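Stukura opens its handling lab for an afternoon of gripper trials

Stukura held an open day at its handling lab in Canach on Tuesday, with the main demonstration given over to hand-held grippers and the data recorded with them. The session began at 2 p.m. and was repeated later in the afternoon for a second group.

The lab records people doing small household tasks with a two-finger gripper held in the hand. The recordings are used to train an arm controller called Gollov. Zuzanna Kurek, who runs the collection work, told visitors that the current set holds 454 usable recordings, all made at table height. Recordings in which the object leaves the camera's view for more than two seconds are discarded.

Visitors were allowed to try the tool after a short briefing. The fingers are closed by a trigger and stay parallel through most of their travel. Most people closed them too fast at first and pushed light objects away before both pads had made contact. Kurek's advice was to stop the tool completely, close until both pads touch, and lift only after that.

Light, tapered objects took up much of the discussion. Flat pads meet a sloping wall at a narrow line, and the object tends to turn toward its smaller end as the force rises. Teodor Michalski, who maintains the tools, said the lab now grips such pieces along their length where the opening allows it. The pads then press on the two ends and the slope of the side wall matters less. The drawback is a wider opening, with less travel left for correction if the approach is off center.
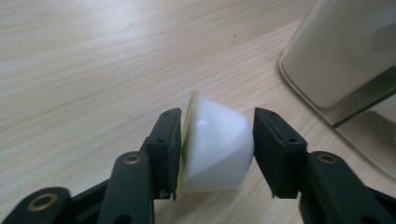 Gollov controller

The second part of the program covered the controller itself. Gollov was shown on a bench arm fitted with the same finger geometry as the hand tool, so that recorded motions can be used without rescaling. It completed seven pick-and-place runs in front of the first group. One further run was stopped by the operator when the arm approached at too steep an angle.

Michalski said pad wear remains the main maintenance item. Pads are inspected after every 360 grips and replaced in pairs.

A follow-up session on drawers and door handles is planned for July at the company's Villa site. Places are limited and registration is through the lab office.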